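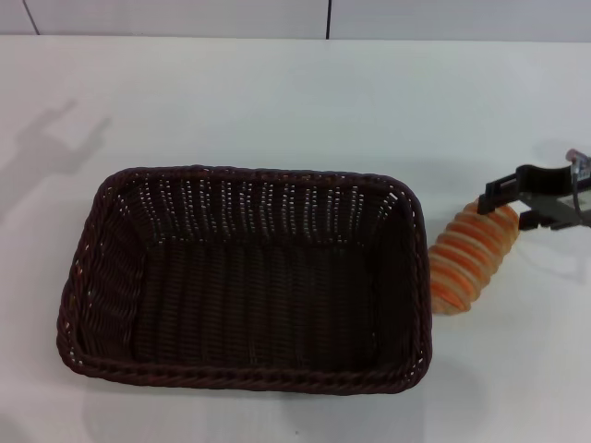

A dark woven basket on a white tabletop, ready for filling

The year I stopped doing a big shop

I used to be a trolley person. Every Saturday, half past nine, big supermarket on the ring road, the sort of place where you can buy a lettuce and a lawnmower in one go. I'd come home with eleven bags, fill the fridge until the door wouldn't shut, and then on Thursday I'd scrape half of it into the food bin and order a takeaway. I did this for years and thought it was just what having a kitchen was like.

What changed was the car. It failed its MOT last November, quite spectacularly, and the garage wanted £508 to put it right. I didn't have £508. I had a bus pass, two working legs and a high street I'd walked down a thousand times without really going into anything. So I thought, fine, I'll manage until payday. That was nine months ago and the car has since gone to a nice lad who wanted it for parts.

I live in Ferkthorpe, and if you don't know it, don't worry, hardly anyone does. We've got one long street with a bend in it, a church, a bookie's, three hairdressers (three!) and, it being an old market town, a square where there's still a proper market on Wednesdays and Saturdays. There's also a bakery, a greengrocer, a butcher who shuts whenever he fancies, and Stergiou, the deli on the corner by the bus stop, which I had always assumed was for people with better coats than me.

I was wrong about Stergiou. The man behind the counter is Thodoris Koutsoukos, and the first time I went in I asked for feta and he asked me what for. I said a salad. He asked what sort of salad. I'm not used to being questioned about cheese and I went a bit pink, but I came out with a piece the size of a matchbox that cost less than a packet would have, and it all got eaten. Every crumb! That was when I started to see where I'd been going wrong. I'd been buying amounts somebody else had picked for me.

So these days I shop little and often, four times a week if I'm being organised. I take what I can carry and no more. The walk into town and back is 3864 steps by my phone, going the long way past the allotments so I can be nosy about other people's beans. My doctor is thrilled. My knees have mixed feelings.

I should say it isn't all lovely. Rain is rain. Potatoes are heavy, and so is cat litter, and there's no romantic way of getting cat litter up a hill. If you work full days you'll find half the high street shutting just as you get off the bus, and I do think shops could meet us halfway there. One late night a week would do it. I've had sprints to the bakery at five to five that would have got me into the county team, only to find one sad currant bun and the lights going off.

The bakery is where I do most of my talking, mind you. It belongs to Sevim Dursun, who took it over when the old couple retired, and she gets through 2560 rolls in an ordinary week, which she told me with flour up to both elbows and not much patience for my face of amazement. She starts at three in the morning. "People think it's a nice gentle job," she said. "It's lifting. It's mostly lifting." She's started putting out half loaves for people who live on their own, and they go before the whole ones do. I'm one of those people and I could have hugged her. A whole loaf used to last me until it grew a coat.

And then there's the money, because I know you're wondering. I kept my receipts in a biscuit tin for the first couple of months, as my sister was convinced I'd be paying through the nose. Some things do cost more. Loo roll, washing powder, tins, all that I still get delivered once a month, and I'm not going to pretend otherwise. But I'm spending less overall and the only real reason I can find is the bin. There's nothing in it. Tea bags and onion skins, and the odd bit of parsley that got away from me.

My sister's come round a bit. She lives out past Findgate, where the last grocer's went years ago and it's now a place that does nails, so she can't do what I do even if she wanted to. We had quite a sharp conversation about that, her and me. She said it's all very well being smug with your half loaf when you've got a baker, and she's got a point. I'd had a baker for sixteen years and barely set foot in the place. If enough of us had carried on like that, I'd be driving to the ring road too, if I had a car.

If you fancy giving it a go, I'd start with just the one thing. Bread's good. Buy it in town for a month and leave everything else as it is. Go at a quiet time, mid-morning if you can wangle it, when they've got a minute to chat. Ask for less than you think you need. And take something sturdy to carry it all home in, as I lost six eggs and a very nice peach to a paper bag in April and I'm still cross about the peach.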